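Section 6: Teaching a pick by hand

I'm Thiện Diệp, and I wrote this part of the Tevura guide after a long stretch of teaching my own arm to pick things up and put them somewhere else. You should already have the arm bolted down and the Yeo hand controller paired (Section 5). If the controller light is still blinking, go back and sort that out first, please!

Before you start

Clear the reach of the arm, all of it, including the bit behind the base that everyone forgets. Choose one task and say it out loud in one sentence. "Pick up the tray" is a task. "Tidy up" is four or five tasks wearing a coat, and your recordings will be a mess.

Caution: Keep your free hand out of the work area while the controller is live. The fingers don't know the difference between your thumb and a part.

Recording

1. Open Ulus on your computer and start a new task. Type your sentence in as the name (I used to call mine things like "test new final" and I've paid for it).

2. Hold the controller at a comfortable height, elbow bent, and squeeze the side grip to link it to the arm. Wait for the double beep.

3. Move the arm to its start pose. Small differences from one run to the next are fine.

4. Press Record, then open the fingers all the way. Do this early, while you're still well above the part.

5. Bring the gripper over and down. Go slower than feels natural — my first batch looked great to me and was far too quick for the wrist camera.

6. Watch the wrist view in Ulus as you come in. You want the part between the two fingers before you close. If one finger is over the part and the other is off to the side of it, lift a little, shift across, and come down again.

7. Close gently, pause for a beat, lift, and carry the part to where it's going.

8. Open, back away, and press Record again to stop.
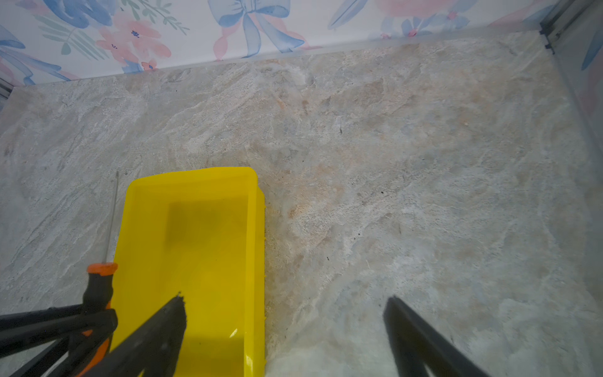

Long, shallow parts gave me the most trouble. I now turn the wrist before I go down so the fingers close across the short way, and I grab a wall if the whole part is too wide. Pick one of those and stick with it for the whole set, though. If you switch halfway through, the arm learns a bit of both and dithers.

Note: Keep the runs where you missed and then recovered. Toss the ones where you bumped the base or let go of the side grip by accident.

How many runs?

I got a usable pick from 36. With 11 it would head the right way and then close on air. Move the part a little between runs, and turn it now and then too.

Saving

9. Press Review and play each run at double speed. Delete the bad ones here, as there's no undo once you've exported.

10. Press Export and leave the arm powered until the bar fills.

If the arm drifts while you're holding still, redo the zero step in Section 5 before recording anything more.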